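Handgreifer, Revision 2: Gehäuse und Fingermechanik

Nach dem ersten Satz Teile war klar, dass das Gehäuse des Handgreifers zu eng ausgelegt war. Die Fingermechanik ließ sich zwar einsetzen, klemmte aber, sobald die Schrauben am Deckel angezogen wurden. Malte Voß hat daraufhin die Innenwand um 0,4 mm zurückgesetzt und den Schlitz in der Mitte verlängert. Gedruckt wird weiterhin in der Gemeinschaftswerkstatt, Projektname Unach, Repository intern.

Gewicht der aktuellen Version ohne Kabel: 389 g. Ziel waren höchstens 400 g, weil man das Gerät sonst nach einer halben Stunde im Handgelenk merkt. Die Innenteile drucke ich in Orange, das Gehäuse in Hellgrau. So sieht man beim Blick in die Öffnung sofort, wo der Mechanismus sitzt.

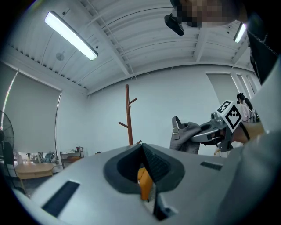
Text: Jinlong Wei | Werkstatt-Notizen | Januar | Kategorie: Greifer

Zu den Markern: Der Würfel mit den schwarz-weißen Mustern sitzt oben auf dem Greiferkopf. Eine flache Platte hatte ich vorher probiert, bei schrägem Blickwinkel brach die Erkennung regelmäßig ab. Mit dem Würfel ist meistens mindestens eine Fläche brauchbar. Kalibriert wird jede Fläche einzeln, die Transformationen liegen in einer YAML-Datei.

Als Testobjekte taugen Stofftaschen besser als Kartons. Grauer Stoff gibt nach, legt sich in Falten und zieht je nach Griffpunkt anders an den Backen. Der letzte Durchlauf ergab 2.497 Posen, davon rund ein Zehntel mit Sprüngen in der Rotation. Samran Phuthong vermutet die Zeitstempel, ich eher die Belichtung unter den Leuchtstoffröhren.

Offene Punkte:
Spiel in der Führung messen, kalt und nach längerem Betrieb.
Kante am unteren Ausschnitt verrunden, Radius 1,5 mm.
Zugentlastung für das Kabel neu konstruieren.
Belichtungszeit fest einstellen und den Durchlauf wiederholen.

Die STL-Dateien gebe ich erst heraus, wenn die Zugentlastung hält.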